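Tondeo's line coach on hand placement, split width and a thin depth chart

August 2021

Tondeo went 3-4 in its shortened season, and most of the problems started up front. The offensive line coach, now in his second year with the program, agreed to talk through the film during a break in fall camp. He asked that the discussion stay on technique and off individual players.

He began with splits. Last season the guards lined up with wide gaps on nearly every down, which was meant to stretch the defensive front and open the inside zone. Against Narkano the gaps became a path for the blitzing linebacker.

"We were giving away the A gap before the snap," he said. "Our first step was flat and theirs was downhill. You can't win that with a flat step, so we tightened the guards and changed the footwork."

The first step is now a short one at 45 degrees, with the second foot down before contact. Linemen work on it without pads for the opening period of each practice, then against a sled, then against a live defender. The coach grades the second step only.

"If the second foot is late, I mark it as a loss even when the block holds up," he said. "The back may have gained seven yards. It still goes down as a loss."

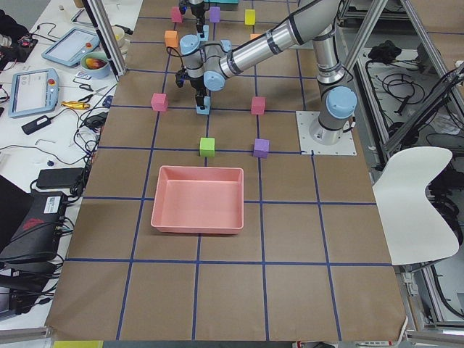 What has changed in pass protection?

The line has moved from man blocking to half-slide on most dropbacks. The center and the two linemen on the slide side take gaps, while the other guard and tackle stay on their men. The running back reads the inside linebacker first and the edge second. Tondeo used four protections last year and expects to carry three this season.

The coach said the reduction came out of the Feyisa game, in which the line faced a late shift on third down and two blockers followed different calls.

"The call was right and half the line had it," he said. "With fewer calls, the center can change one late and the tackle will still hear a word he knows."

Hand placement gets its own period. Last year's tackles tended to punch wide, outside the defender's frame, and drew holding calls when the rusher turned the corner. They are now taught to strike with the inside hand first and keep the outside hand back until the rusher commits. He described the change as slow to learn, particularly for players who came over from the defensive side.

Depth remains a concern. The second unit has taken almost 200 snaps in camp, mostly at guard, and there is no settled backup at center. Shotgun snaps have been high in team periods. The coach would not say whether a starting guard might move over if needed.

"I'd rather change one position than two," he said.

The opener is at Jilex, which plays an odd front and moves its nose tackle after the offense is set. Tondeo plans to run outside zone early and see how the nose plays the reach block. If he runs with it, the cutback should be there. If he holds his ground, the center will need help from the backside guard, and the ball goes wide.

Narkano comes up again in October, at home.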